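**Hustings programme, progress to 14/12/2025**

We have held 5 of the 9 candidate hustings in the grant plan. Raltville and Golura are finished, and 552 people attended across the two towns. Cosgrove has moved to April - the hall was double-booked.

Two candidates in Nemberg have not replied to our invitation. Trudy Quinlan will write again this week. Spending is within budget and we are not asking for a change to the final payment.

The Nemberg evening will have audience seats on all four sides, so the speakers need a clearly marked area in the middle. Tipene Sheehan is pricing floor covering for it. He would like one large pale pink square on the floorboards, turned at an angle as below, with the chair's table kept left of centre. We expect to seat around 400.
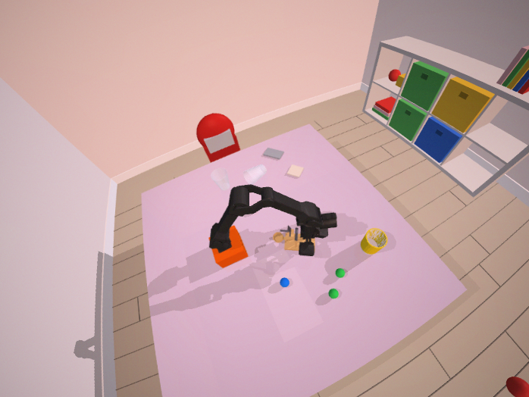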